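Home Tanning and Beauty Lamps: Your Questions, Our Doubts

Page last checked Apr 15, 2002

Do I need a facial lamp at home at all?

Probably not. Most people who write to us want one because they saw it in a brochure with a nice-looking person lying under it. If you have been told by a doctor to use light for a skin complaint, get the lamp your doctor names and follow the doctor's timings. If you just want a bit of colour, think hard about what the sun already does to skin, then think about doing it indoors in February.

The Gollska brochure says its facial lamp is "gentle". What does that mean?

We asked. We were sent a second copy of the brochure. Gentle has no fixed meaning on a lamp box, and neither does "soft", "natural" or "salon style". The thing to ask for is the output of the tubes and the longest session the maker allows. If the shop can't give you both, go to another shop.

Is a red light panel the same as a tanning lamp?

No. A red light panel won't tan you. Whether it does anything else is a fair question. Clareo sells one for 129 pounds and says users see smoother skin in five weeks. Anouk Hendriks used one for us from December until well into the new year, on one side of her face only, and three of us could not agree which side it was. Make of that what you will.

How long do the tubes last?

The figure you will see on most boxes is 4000 hours. We don't believe it tells you much. A tube may still light up long after it has stopped giving out what it did when new, and people then stay under it longer to make up the difference. Then they fit new tubes, keep to the same long session and burn. If you change the tubes, go back to the shortest time in the manual.

Should I write my sessions down?

Yes. Date, minutes, which tubes, and how your skin looked the next morning. Any plain book will do and you don't need the "skin diary" that Tiltwood tries to add to your order.

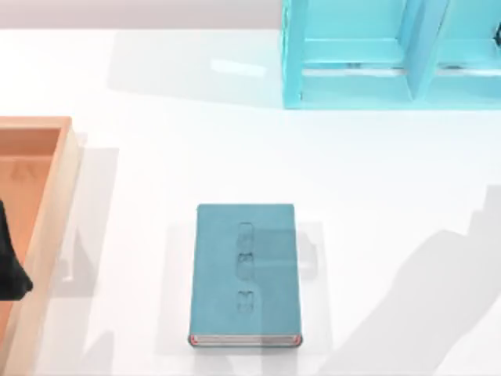
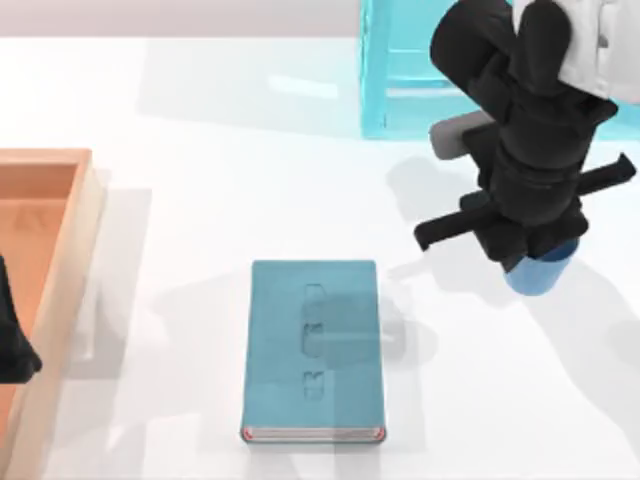 A closed teal book, seen twice.

Be strict with yourself about the minutes. Darragh McGrath kept notes for a whole winter and found he was having nearly twice as many sessions as he would have told you if you'd asked him.

Can I skip the goggles if I keep my eyes shut?

No. Eyelids are thin. A towel over the face isn't good enough either, and sunglasses let light in at the sides.

Do I have to buy the lotion the shop recommends?

The shop would like you to. We have yet to see a good reason why a "lamp lotion" should cost more than an ordinary moisturiser, and the Sumampouw one smells strongly of coconut - it gets into the pillowcases. Some perfumed creams can make skin react badly under a lamp, so go in with a clean face. Ask a chemist if you take any tablets.

I've seen a used lamp for 79 pounds. Is that a bargain?

It might be, if it comes with the manual, a working timer and goggles, and you can find out what tubes are in it. Sellers often don't know. Leave it alone if the timer sticks.

Will you test my lamp for me?

Sorry, no. Questions can go to Irfan Govindasamy by post, and he does read them, slowly.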